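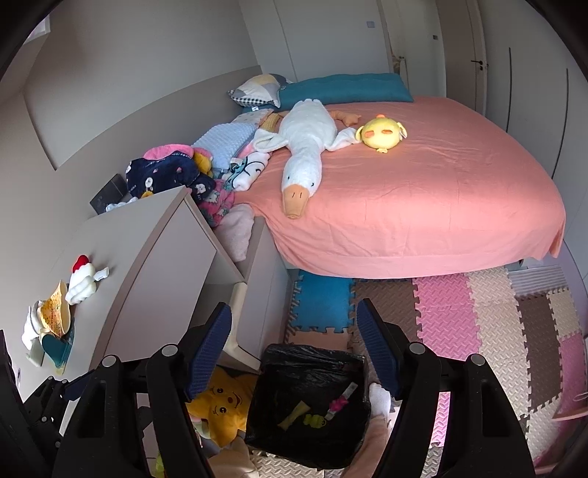 Slide 1. Bedroom, before. Bed, goose, chick, the pile.

Leave this up while people find seats. Don't talk over it yet.

Hi, thanks for coming, I'm Maham Abbasi. Mic check. Water is behind the lectern, don't knock it like at Forkbridge.

OPENING
Talk is called "The Pile." Twenty minutes then questions. Subject is soft stuff – blankets, plushies, clothes that got worn once and aren't going back in the drawer. Hard stuff is easy. A book has a shelf. A blanket goes wherever you let go of it.

Ask the room: who has a pile? Wait for hands. Ask who has one on the bed right now.

BACK TO SLIDE 1
Point at the left side of the bed, by the wall. Blue minky blanket, white one with the line drawings, pink fluffy one, the cat face cloth. Navy thing with the little animals on it, that's clothing. So bedding and clothes in one heap. Very common mix. Say that twice, it's the main point of the first half.

Then the goose. Let them laugh. Goose is lying across the bed, big goose, chick next to it. Pillow is up at the top where it should be. Ask: is the goose a problem? Take two or three answers. My answer is no. Goose is big, goose lives on the bed, goose is basically a bolster. Give it the spot and stop moving it.

Star on the floor next to the trash bin – different story. Small things on the floor next to a bin get thrown out by accident. I've done it, tell the sock monkey story, keep it SHORT.

WHERE TO START
Floor first. Always. Foam mats here so it's soft underfoot and stuff gets left there, white cloth, pink fleece. Pick up, don't sort. Everything goes on the bed.
Yes the bed gets worse. Warn them.
Then take the bin out of the way. Not emptied, just moved to the door. Empty it at the end.

SORTING
Three spots on the bed. Sleep with it / wear it / look at it.
Blankets are sleep with it, but only the ones you used this week. The rest get folded.
Clothes: smell test. Wash or hang, no third choice. (The chair is a third choice. No chair.)
Plushies are look at it unless they get slept with. Ask the kid. Or ask yourself, plenty of adults here.

Pallstead numbers go here – 200 households in their survey, most common item in the pile was a throw blanket. Don't read the whole table. If somebody wants it it's in the handout, page 2.

FOLDING
Demo blanket is in the blue tote. Thirds, thirds, roll. Fluffy ones don't stay rolled so lay them flat over the foot of the bed. Minky slides off everything, put it at the bottom of the stack.
Do NOT do the fitted sheet demo, ran over last time. If asked, tuck the corners and move on.

CABINET TOPS
Back to slide 1 one more time, tall gray cabinet at the left. Small things end up on a surface like that, hats, little plush, odds and ends. One tray. When the tray is full somthing leaves.
Gronik trays are fine, so is a baking sheet. Not sponsored, say so.

Skip if running late: Caputo's argument about open baskets vs lids. I'm team open basket. Lids turn into another surface.

HOMEWORK
Ten minutes tonight, floor only. Send me before and afters, I've had almost 3,000 since August and I do look at them.

Questions. Repeat each one into the mic, people in back cant hear.
Sign up sheet is by the door, pens in my coat pocket.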